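Using the title of an older short film for a remake: what must be cleared?
Posted in Film and Production by Daithí Lenihan, February

Our production association is preparing a short driving film under the working title Skaststead. It is a new version of a 19-minute short made in 1981 by a company named Nurnora, which has since been dissolved. The original consists of a single journey along a coastal road at dawn, with no dialogue and a recorded engine track that was added in the edit.

We intend to keep the route and the general idea, but the vehicle, the crew and the camera positions will all be different. We would also like to use 44 seconds of the original engine recording over our opening titles. A distributor, Mokoena, has expressed interest and has asked us for a "clean chain of title" before it will read our proposal. Our members would be grateful for guidance on the following points.

1. Whether the title and the route may be used without permission.

2. Whether the engine recording requires a license if the company that made it no longer exists.
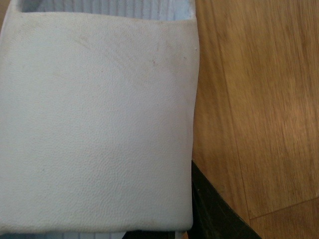

3. Whether the distributor's request covers the music only, or the whole film.

The budget is small. The sum set aside for rights and legal advice is $1,106, and the association is not in a position to increase it before the spring.

Eamon Mulligan

The three points should be treated separately, as they fall under different rules.

Titles are generally not protected by copyright in the United States. A title can, however, raise a trademark question if the public connects it with a particular series or company. A title search report is the usual way to settle the matter, and most distributors will ask to see one. A public road is not owned by the first person to film it. The sequence of shots, the way the journey is built and any distinctive ending may be protected, and a film presented openly as a remake invites that comparison. I would advise the association to describe the project in writing as a remake only if it holds the remake rights.

The recording is the more serious matter. When a company is dissolved, its rights do not disappear. They pass to someone – a former owner, a creditor, or a business that bought the catalog – and the association will need to establish who that is. The steps I would recommend are these: search the Copyright Office records under both the title and the company name, request the dissolution papers from the state where the company was registered, and write to the director and the sound editor, or to their estates.

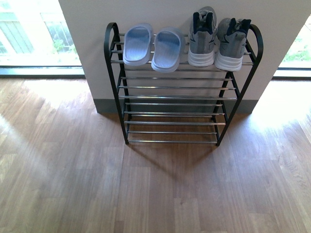 Copies of every letter should be kept, including those that receive no reply. An insurer may accept a well-documented search when considering errors and omissions coverage, although it is under no duty to do so. Should no owner be found, the safer course is to record a new engine track. It would cost less than the dispute.

On the third point, "chain of title" means the whole film. The distributor will expect signed agreements from the writer, the director, the composer and any performer, together with the permit for the road closure.

The above is general information. An entertainment attorney should review the file before anything is signed.

Dolteck

Agree on the sound. We replaced ours on a similar project and it took one afternoon on a closed track. Record inside the car and at the exhaust separately, and get the owner of the car to sign a release as well.

I do not think anyone will object to the title. We used an old one and heard nothing in seven years.

Daithí Lenihan

Thank you both. The association has decided to record a new engine track and will order the title search this month. We have also written to the original director regarding the remake rights, and the proposal to Mokoena will wait until we have a reply.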